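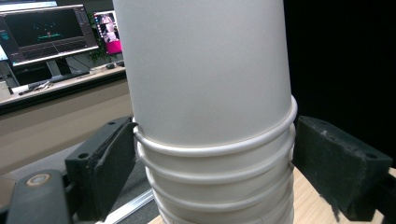
被害者法廷付添事業 中間報告(Grurnatance財団 助成分)

2023/06/26 Dudek支援室

取り急ぎ、1月からの分をまとめます。

付添件数 83件。うち性犯罪の公判が18件、残りは傷害、DV関連など。電話相談は344件。予定より多い。夜間帯に集中、回線一本では足りず。

証人尋問の前の下見、希望者ほぼ全員に実施。遮へい措置・ビデオリンクの申出は弁護士経由で14件、認められなかったものもあり。理由は裁判所から特に示されず。控訴審に移った事件は付添を継続中、期間の見通し立たず。ここは当初計画に入っていなかった部分です。

遅れているもの。Fivard地区の待合室、契約がまだ。家主側の書類待ち。来月には入れるはずでが、確約できません。無罪判決後の面談マニュアルも未完。草案は半分まで。判決当日の連絡手順だけ先に配布済み。

研修はGrakon法律事務所の協力で二回。内容は被害者参加制度と意見陳述の書き方。参加者から、検察官とのやりとりをもっと扱ってほしいとの声。次回入れます。

予算。交通費が超過。遠方の支部への付添が続いたため。印刷費から回したいので、費目間流用の承認をお願いしします。申請書は別送。人件費は計画どおり。

次期は電話回線の増設、マニュアル完成、Fivardの開室。件数の内訳表は集計が済みしだい送ります。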